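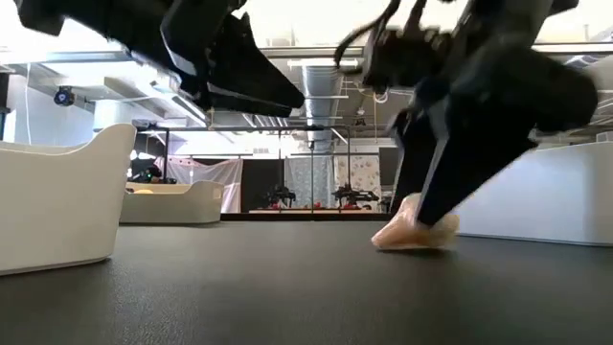
Tuesday, floor cam comparison, Andden vs. Tident

Both cameras on the same low mount, same lens height, same exposure setting to start. Goal is to pick one for watching foot contact on the legged units. The Paredes controller stays as it was, no gain changes until this is settled.

Andden first. Good detail on the mat and the tubs, and the curtains at the back hold their pattern. Upper leg and body panels smear badly as soon as the leg swings. Foot cover stays readable when it's down on the mat, and the pale cover against charcoal is easy to threshold. Black panels against the bright ceiling are harder — the cable loop near the upper joint confuses the edge finder, so mask it.

Tident second. Less smear on the swing, more noise in the dark areas. Faint shadow under the foot gets lost in the noise, and we were using that shadow as a contact cue. Two dropouts over the Nadadlow link, both on startup. Reseated the connector, none after.

Log has 2,115 frames from each. Hand-labeled 400 of them for contact / no contact. Tident is ahead on swing, Andden on stance. Not enough to call it.

To do:
Rerun Andden with a shorter exposure and the gain up.
Try the mount lower and farther from the leg, body fills too much of the upper left.
Check whether the ceiling light is driving auto white balance. Lock it if so.
Copy labels to the shared drive before the next run overwrites them.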